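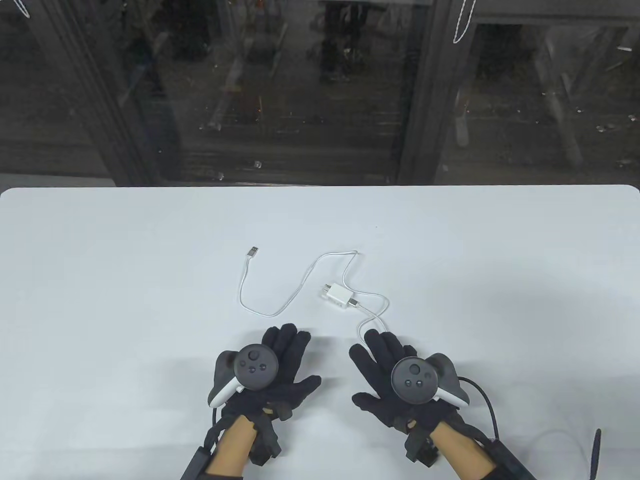

Wrist pose drifts against finger pose during long cable takes

Posted by hyunseo_g, Tuesday, July 7, 2026

Setup is gloves for the fingers, a VR controller mounted on the back of each hand for the wrist, head camera for video. Everything goes through Tak for time sync and then into the Hilar retargeter. The task is handling a thin white charging cable and its charger brick on a white table.

The first minute of a take is fine. After that the fingertips in the replay end up beside the cable instead of on it. I have 163 takes so far and the bad ones are all long. I'm on Tak 2, default config. Is this a tracking problem or a clock problem?

naraelim
Tracking, I'd bet. White table, dark glass behind it, reflections in the glass. The headset has very little to hold on to when you look down at the table. Put a blanket over the glass and tape some printed patterns to the wall, then record again.

wj_seo
I don't agree. If the headset lost its map, both wrists would jump together. He says drift, and he says it grows with take length. Check the timestamps first. The glove driver stamps on arrival and the controller driver stamps at the source. Tak lines them up once at the start and never again unless you set resync.

naraelim
Slow map drift exists too. It doesn't have to jump.

wj_seo
Sure, but then a still hand would drift. Hyun-seo, rest both hands flat on the table for a few minutes and plot the wrist position. If it holds, it's the clock.

hyunseo_g
Did that. Left wrist stays put, right wrist stays put. Then I plotted glove time minus controller time over one long take. It starts near zero and is at 17 ms by frame 1668, close to a straight line.

wj_seo
There you go. Set resync in the Tak config and run the takes again.

ysk_wendport
17 ms doesn't explain fingers landing next to a cable unless the hand is moving fast. We had the same symptom at Wendport and it was the mount. The controller creeps on the back of the glove when you pinch hard, so the wrist offset you calibrated at the start is wrong by the end. A flat resting hand won't show it. Calibrate at the start and end of a take and compare.

naraelim
Agree with this more than the clock thing. I'd still cover the glass.

hyunseo_g
Ran it both ways. With resync on, the fast reaches line up. The slow pinches on the cable were still off, and the end calibration on the right hand doesn't match the start one. Left is nearly the same. So I have two problems.

sw_geum
Hilar takes an offset per segment. If you have start and end calibrations you can interpolate between them and keep the old takes. It's in the retarget settings under wrist_offset, mode linear.

ysk_wendport
I wouldn't. Slip isn't linear, it goes in steps when you grab something. You'd be smearing the error over the good part of the take.

sw_geum
Better than throwing out the lot. Drop the ones where the difference is large and interpolate the rest.

hyunseo_g
The old takes have no end calibration, so that only helps from here on. I'll shorten the takes and calibrate on both ends. Will post plots when I have a new batch.

Contact the moderators | © Trondano Forums | Back to top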